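November 30, 2018

Moving the newsletter off my desk

I have put out the Grengate neighborhood newsletter for 4 years now, and this week I finally changed how I do it. The last issue ran to 1,334 words, which is too long. I cut a piece on parking that Rajeshwari Thomas had worked hard on, and I felt bad about it. She was fine. It will go in the March issue.

The main change is the printing. Up to now I ran off 200 copies at home and folded them at the kitchen table. It took two evenings and a lot of toner. Hema Fernandes found a print shop that will do 500 for less than I was spending on cartridges, folded and boxed. The extra copies will go to the apartments on the far side of the creek, where people have been asking for it.

I also gave up on the old layout program. It crashed twice while I was working on the front page and the second time it took the calendar with it. I retyped the whole thing from Hema's emails. The new program is plainer. It has two column widths and a short list of fonts, and I don't miss the rest. 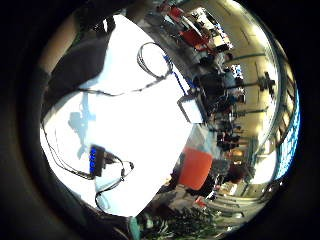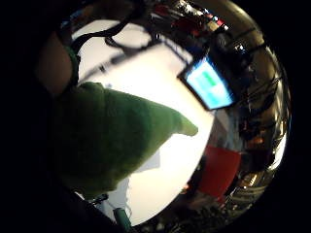
Cables on the white table, and something in green fabric.

Emil Lüthi is taking over the delivery list. The list was in my head, mostly, so we sat down and wrote it out street by street. There were a couple of houses I had been skipping by mistake and one that had asked to be taken off last year. Sorry to all of them.

Letters are still short. We had one for this issue, from Nafula Mutiso, about the crosswalk by the school. It was a good letter and I ran it without changes. If you have something to say about the crosswalk, or leaf pickup, or anything else on your street, send it in. Keep it under a page if you can. Handwritten is fine.

I still need to find out if the print shop takes files by email or wants them brought in. Hema is calling them tomorrow.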